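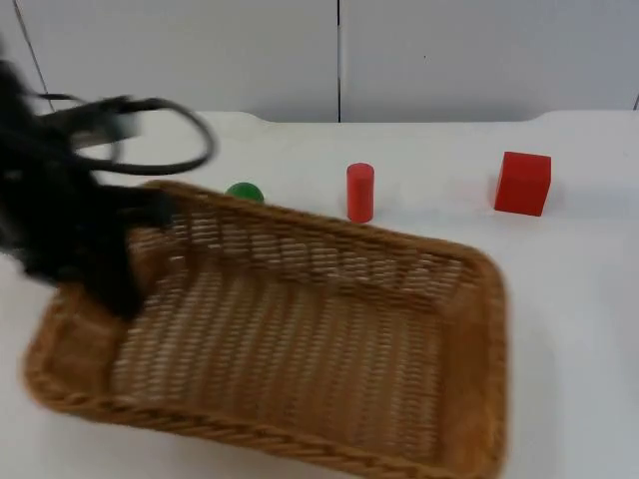
A basket on a white tabletop, with a green ball, a red cylinder and a red cube along the far side.

How to read a municipal bond listing before you buy one

Stocks have charts and people shouting on television. Bonds have a single line of text that looks like it was typed by someone paid by the abbreviation. A typical one, as shown on the Hastton trading screen:

HELURSTEAD WTR REV 4.000 2056 CALLABLE 97.25

Take it from left to right.

The issuer. "Helurstead Wtr Rev" means the water system in Helurstead is borrowing and plans to repay you out of what it collects in water bills. If it said GO, for general obligation, the town's taxing power would be behind it. Revenue bonds often pay a little more, and you get to care deeply about a water main in a place you have never visited.

The coupon. 4.000 is the yearly interest as a percentage of face value. A bond with $10,000 face value pays $400 a year, usually in 2 payments. The coupon on a fixed-rate bond does not change. The price does, which brings us to the last number.

The price. It is quoted per 100 of face value, so 97.25 means you pay $9,725 for $10,000 of bond, plus accrued interest. New buyers tend to see 97.25 and think they have found a very affordable bond.

The maturity. In 2056 you get the face value back, assuming the issuer is good for it. Consider how old you will be. Then consider that you can sell earlier, at whatever price the market feels like that morning.

Callable. The issuer may pay you off early, and tends to do so when rates have fallen and you would most like it not to. Open the full listing and find the first call date and the call price. On Zalano these are under "Features" – a generous word for it.

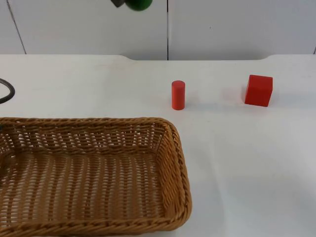
Last changed: June, 3:40 p.m.

Working out accrued interest

You owe the seller the interest earned since the last payment. Munis generally count a year as 360 days, a custom that has outlived every attempt to explain it to me. Say 127 days have gone by:

400 x 127 / 360 = $141.11

Add that to the price. You get it back with the next coupon, so it's no loss, but it does make the total on the confirmation screen larger than the one you had in your head.

Before you press the button

Look for "yield to worst." It's the lowest yield you can get short of a default, taking the call dates into account, and it's the one to compare with other bonds. Ignore the larger, prettier yield beside it.

Look up recent trades in the same bond. If a dealer sold it yesterday for a point less, ask why yours costs more. I did this with a Bassey school bond and was told the market had moved. It had, by a tenth of that.

Check the minimum. Many listings start at $5,000 face value, and some want a good deal more.

Read the official statement, or at least the part on risks. It is long. The Bassey one has a whole page on flooding.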